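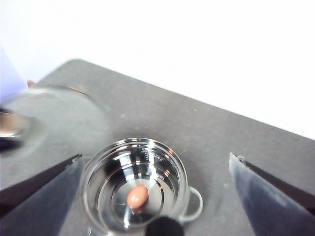

How long should a single bean soak before it goes in the pot?

Overnight, and 13 hours at the outside. A big fat runner bean can go the full stretch, a small dwarf bean is usually ready by breakfast.

Section 4: Soaking and potting on

For the Gonach bean growing set, classroom and kitchen bench version. Do Section 3 first (washing the glassware). If you skipped it go back, soap film in the cup makes a mess of everything later.

What you need for this section

Small glass cup with handle, part 262
Plain tap water, cool
Seed, one per cup
Teaspoon
Pot and saucer
Seed mix, 600 mL per pot, dry measure
Label and pencil

Measuring jug not supplied. Any kitchen one with a 300 mL line will do, fill it twice for the mix. Use it for the mix only and wash it before it goes back to cooking duty.

4.1 Before you start

Pick the seed over. Splits, pinholes, anything shrivelled or mouldy goes in the compost. Colour doesn't matter much, they vary a lot even inside one packet and they fade with age.

Don't use seed with a coloured coating on it. That's a treatment, usually fungicide, and it comes off in the water. Untreated packets only. If the packet doesn't say, ring Matilde Falcão at the Cordeiro shop and she'll look up the batch.

CAUTION: Glass. Check the rim and the handle for chips every time. Chipped cup goes in the bin, wrapped. Not for hot water either, the handle join won't take it.

CAUTION: Dry beans are a choking hazard for little kids. Raw ones can also make you crook, so nobody eats the seed and nobody drinks the soaking water. Pets as well.

4.2 Soaking

1. Stand the cup on a flat bench, back from the edge. Out of direct sun.

2. Fill with cool water. Leave a bit of room at the top, you'll be moving it later.

3. Lower the seed in on the teaspoon. Dropping it from a height just splashes.

4. Check it sinks. Most go straight down. A floater might only have a bubble stuck to it, so give it a nudge with the spoon and wait a few minutes. Still floating, use another.

5. Write the variety and the start time on the label. Pencil. Texta runs when it gets wet.

6. Leave it alone. No lid needed.

7. If you're going the full time, change the water once, somewhere round the middle. Tip out, refill, same cool tap water. In a warm room do this even for the shorter soak.

NOTE: Water going slightly cloudy or tea-coloured is normal, that's the seed coat. Froth or a sour smell isn't. Chuck it, wash the cup, start agian.

NOTE: One seed to a cup. We get asked this a lot by teachers. Yes, you can fit more, but then the labels are useless and kids argue about whose is whose.

NOTE: Start at 6 pm if you want to pot first thing next day. Orlando Rengifo at Skondville Primary does his at the last bell and pots before morning tea, works fine with the larger seed.

4.3 When it's ready

Skin gone from tight to smooth, or wrinkled then smooth again. Noticeably fatter. Gives very slightly when pressed with a fingernail. If the skin has split down one side plant it straight away, don't keep soaking.

No root yet? Fine. You're not waiting for a root in the cup. Leaving it under water until one shows is the commonest way to lose it, the seed needs air by then.

4.4 Potting

1. Tip the seed mix into the pot and firm it with your knuckles. Not hard.

2. Water it before the seed goes in. Let it drain into the saucer, empty the saucer.

3. Poke a hole with the pencil, to the second knuckle for large seed, first knuckle for small.

4. Pour most of the water out of the cup. Slide the seed onto the spoon. Don't pinch it with your fingernails, soaked skin tears easily.

5. Seed in on its side. If you can see the scar, scar down is nice but not worth fussing over.

6. Cover, firm lightly, label in.

7. Warm spot with light. Don't water again untill the top feels dry.

CAUTION: Wear a mask or open the bag outside when handling seed mix, and wash your hands after. Same as any potting mix.

4.5 If it goes wrong

Seed went mushy in the cup: too long, too warm, or old seed. Fresh cup, shorter soak.

Seed didn't change at all: hard-coated, happens. Nick the coat with a nail file on the side away from the scar, soak again. An adult does the filing.

Nothing up after a fortnight: have a gentle dig. Firm and pale, cover it back up. Brown and soft, it's done.

Planting outside in March down south: getting late for beans, keep the pot indoors on a sill. Further north you're right.

4.6 Cleaning up

Empty the cup onto a garden bed. Warm soapy water, soft brush, get in under the rim. Rinse twice. Air dry upside down on a tea towel. Don't hang cups by the handle and don't stack them, they jam and then somebody twists.

White ring on the inside is only hard water. Splash of vinegar, leave it ten minutes, rinse.

Spare cups are ordered under the part number at the top of this section, through Cordeiro. The older Prirholm cups without a handle suit the same steps, just go easy on step 4 of potting, they're slippery when wet.

Go to Section 5, Stakes and string.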